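Cloststead Tinkerers – minutes of the Wednesday meeting
Wednesday, July
By Catríona Mac Mathúna

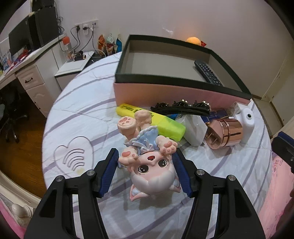 We got going at 7 with eight of us round the room, and I took the minutes again because I was silly enough to bring a pen. Apologies from the Gremis lot.

1. Last month's minutes
Accepted. Damián Zapata wants it noted that he said "tidying", not "cleaning", and that he still thinks they're different jobs.

2. Can a machine do the chores yet?
This was the big one and it ate most of the evening! Damián reckons picking up after people is the hardest chore going, harder than vacuuming or mowing, as every object wants a different grip. A highlighter is easy enough. A hair clip or a little figurine with ears is another matter, and then something has to decide where it lives. I said my kids can't manage that last part either.

We went over the log from his 30 pick-and-put-away tries at home. The gripper got hold of the thing 29 times, which got a cheer, but only eight ended up in the right spot. Long chat about whether a remote left in a box counts as put away. (I say yes. Outvoted.)

On shop floors, we mostly agreed that stacking matching cartons is well in hand and the odd-shaped returns bin is miles off.

3. Money
The kitty stands at $1,956. Soltine has quoted for softer finger pads – we liked the colour, didn't love the price. Held over.

4. Actions
Damián to sort his log by size of object.
Me to ask Echeverría Hardware if we can try a shelf-restocking run after closing.
Everyone to bring one fiddly item from their own junk drawer.

Wrapped up at 9.10, later than we'd promised.

Recent items
Minutes: June meeting
Folding towels, second attempt
Notes on the dishwasher night
Room key and parking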